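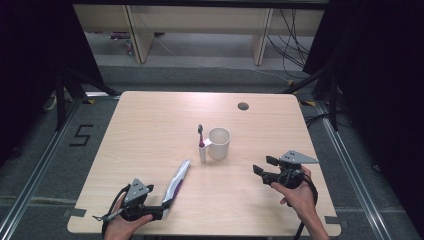 The decline of the toothbrush mug

At some point the toothbrush stopped being a thing you kept in a mug and became a thing with premises of its own. I noticed this in April, when I spent an evening clearing out our bathroom shelf and found that the brushes in it needed more accommodation than the people who used them. There was a stand, a charger, a travel case and a second travel case, bought on the way to somewhere because the first was at home on the shelf.

I grew up with the mug. It was white, it had lost its place among the tea things, and it held a family's worth of brushes leaning on one another like men outside a pub. Every so often somebody tipped it up and looked at what had gathered in the bottom, and then wished they hadn't. I accept all of this. The case against the mug has always been the bottom of the mug.

A stand does away with that. It grips one brush, upright, with a little air round it, and it takes a wipe. My Bovix model cost 19 pounds, a sum I have paid for chairs. For the money you get a brush that stands to attention all day for the sake of four minutes' work, and falls over if you shut the cabinet with any feeling.

Cases I find harder to forgive. A toothbrush case is a small dark room in which a brush is locked up damp, and it comes out on holiday smelling of the last holiday. It also takes up more of the washbag than the brush ever did, so you buy a bigger washbag. Grundance will sell you one with 2 compartments, and I have nothing to put in either that wouldn't be happier in a sock.

So the mug is back, on probation. It has a handle, which no stand has, and you can rinse with it, which I had forgotten was the original idea. It goes through the wash with the cups every few days. The stand has been moved to the spare room for guests, who use it for pens, and the cases are in a drawer with the chargers for brushes we no longer own.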